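Winter reading group: The Salt Ledger

Our next title is The Salt Ledger, a first novel by Mỹ Mạc, published last October by Penduvden. It runs long, so we are giving it two meetings instead of one. Please read through the end of Part Two for the first.

The book opens in a port town in 1911, where a young clerk named Ada Rusk is hired to copy the accounts of a shipping family. She finds that one vessel has been paid for twice and never entered port. The family's eldest daughter wants the ship found. Her brothers would like the page removed. Ada, who has been sending most of her wages home, has to decide what her silence is worth and who ought to pay for it.

Members who came for our sea stories season will recognize some of the ground, but most of this one happens on land, in offices and boarding houses. The love story takes a while to start. Sơn Lý read an early copy and said the first 60 pages are slow and the next 90 went by in an evening. He also recommends keeping a list of the cousins.
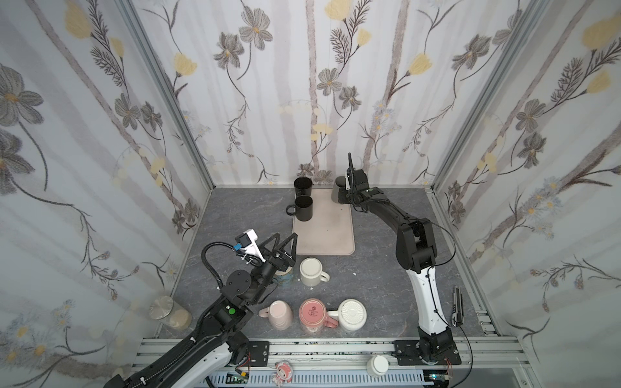 Mạc is good on rooms. The boarding house where Ada lives is described one wall at a time, and the landlady's taste gets nearly a full chapter – she papers over everything, including a door that matters later on. Anyone who has lived with big gray blossoms and thin dark branches on three sides will know how Ada feels by the end of her first winter there. The wallpaper comes back in Part Three, when a strip is pulled down and the writing behind it is read out in court. We would ask anyone who has finished the book to keep quiet about whose writing it is until the second meeting.

The library has 30 copies set aside at the front desk under the group's name. Large print is available on request, and the audio edition, read by Ngân Triệu, can be borrowed through the library app. Tâm Hoàng will lead the first discussion and Kenneth Leckie the second. If you have a question you would like raised, leave it in the box by the returns slot or reply to this newsletter.

After The Salt Ledger we turn to short stories. The choice is between Arkier, a linked collection set on one street over a century, and The Setiawan Letters, which is told entirely in correspondence. Votes can be handed in at either meeting – one per member, please.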